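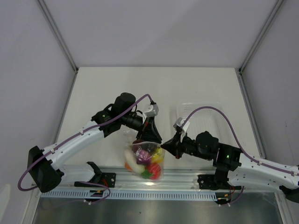

4. Results

4.1 What people bought when the produce was loose

We were delighted by how much variety turned up in the baskets. Across the three shops we recorded 231 purchases of loose fruit and vegetables, and hardly any two were alike. People in Plosel tended to buy for one meal, picking up a couple of carrots, an onion and perhaps a pepper. In Alterard, where the shop stands next to the bus stop, fruit made up most of what was sold, and much of it was bought singly. Stasiv had the largest purchases by weight, which fits with what shoppers there told us in the interviews: many of them come in once a week and cook for a full house.

The interviews brought this to life in a way the till receipts alone could not. One shopper in Stasiv described choosing tomatoes at three stages of ripeness so that they would be ready on different evenings. Another, in Plosel, bought a single leek every visit and said she had given up on the packs of three years ago, having thrown away the third leek so many times. Comments like these came up again and again under our heading of 'buying to plan', and they deserve far more attention than they have had in work on household food waste, where the size of the pack is often treated as fixed.

4.2 The choice of bag

Each shop offered paper bags and clear bags side by side under the Mirkelel scheme, at no charge, and customers could also bring their own. We had expected paper to be the favourite everywhere. It was in Plosel, but in the other two shops clear bags were taken more often, above all for mixed purchases. Shoppers gave two main reasons. They liked being able to check what they had already picked, and they found that the person at the till could ring up a mixed bag without tipping it out. Several also said that a see-through bag was less likely to be forgotten at the back of the fridge – a lovely practical point that we had not thought to ask about.

Paper held its own for mushrooms and potatoes. Shoppers who chose it for these spoke with real conviction about keeping them dry and dark, and some had learnt this from parents or grandparents. Own bags were used mostly by older customers, and were almost always made of cloth.

Figure 2. Brightly coloured items in a clear plastic bag, with a transparent perforated tray behind.

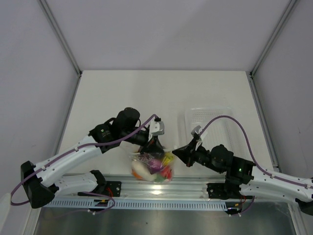
Does a mixed bag change how people use what they have bought?

It seems to, at least in the first few days. Shoppers who put several kinds of vegetable in one bag more often told us that they had cooked them together, and they were less likely to report leftovers of any single kind.

4.3 Waste at home

The kitchen diaries are the part of the study we most enjoyed reading. We sent out 200 of them in October, and those that came back were filled in with great care, some with recipes in the margins. Households wrote down each item thrown away and why. Salad leaves, herbs and soft fruit came up most often in all three places, in line with earlier studies. Root vegetables were seldom thrown away, although a good many were described as 'tired' before they went into soup.

The clearest pattern had to do with timing. Food bought for a named meal was usually eaten, even when the meal took place a day or two late. Food bought with no plan in mind was far more likely to appear in the waste column, however it had been packed. The bag matters, then, mainly through what it does to planning. A shopper who can see two courgettes and an aubergine on opening the fridge has half a supper in front of them already.

We should be careful here. The households that kept diaries were willing to write about their vegetables every evening, and they may well be more attentive cooks than their neighbours. The three shops are small, and their staff know many customers by name, so the advice given at the counter could have had an effect that our forms did not pick up. In Alterard the diaries were also handed out later than in the other two places, after the last of the local plums, and the fruit entries from there should be compared with the others with this in mind.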